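Filed under: Home & Garden > Small Spaces > Threads

Print this | E-mail this to a friend

Posted Saturday, 7:40 am, by the Girnden Verandah Gardener

Good morning, all. I've had a cuppa and the dog is asleep on my foot, so I can't get up anyway, and I thought I'd finally write the thread I promised in April about fake flowers. Yes, fake ones, from a gardener. Bear with me!

I was a dreadful snob about them for years. My grandmother kept a vase of plastic carnations on top of the telly, and they had gone the colour of weak tea by the time I was old enough to dust them, so that was my whole idea of artificial flowers until I was well into my forties.

Then we moved into the unit in Girnden, where the lounge faces south and gets no sun to speak of from one end of winter to the other. I lost a fern, then another fern, then a peace lily that everyone swore couldn't be killed (it can, I'm very thorough).

So I gave in and drove over to the homewares barn at Pilbridge, the big one behind the tyre place. They say on the sign out front that they carry 2,000 kinds of stem, and I believe it, because I was in there so long my parking ran out.

First thing I learned: buy them one at a time. The ready-made bunches look like a good deal but every flower in them is the same size, open to the same point and facing the same way. Real flowers never behave like that. Pick a full bloom, a tighter one and something still in bud, and you're halfway there.

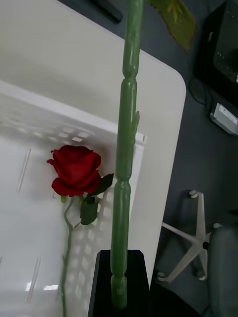

Second thing, and I wish I'd known it sooner: bend the stems. There's usually wire up the middle and it will take any shape you like. A garden rose has a bit of a lean to it, especially after rain when the head gets heavy, so give yours a lean as well. Go gently near the top though, that's where they snap.

Cut them to different lengths too. You'll need proper wire cutters for this. Please don't use your good secateurs, I did and I'm still cross about it.

Now, colour. I know the blues and the rainbow ones are fun, and if they make you happy then go for your life, but if you want visitors to be fooled, stick to what might be growing down your own street at the time. I put tulips out one February and my sister-in-law laughed until she had to sit down.

Cleaning! Everyone asks me about cleaning. For the fabric ones I use a hair dryer on the cool setting, out on the verandah, and then a soft paintbrush for the fiddly bits in between the petals. The rubbery ones can have a quick dip in lukewarm water with a drop of dish soap, but try one first in case the dye runs. I do mine every 2 months, or when I remember, whichever is later.

And keep them off the windowsill. Sun is what did for Gran's carnations. A shady hallway table is perfect, and you can't grow anything there anyway.

A few of you wanted to know what it cost. My whole lounge room arrangement came to 44 dollars, not counting the vase, which was from the op shop in Hollis and has a chip I keep turned to the wall. I was spending more than that on doomed ferns.

I still grow the real thing out the back, of course, and I'd never swap them. Two of my climbers came as cuttings from the old nursery at Londville before it closed, and I go out and fuss over them every evening with the hose. But it's nice to come inside in July and see a bit of colour while the rain comes down.

Next time I'll do vases, and what to put in the bottom so they don't tip over when the cat walks past (dried chickpeas, mostly). If you've got a favourite shop out our way, pop it in the replies, I'm always up for a drive.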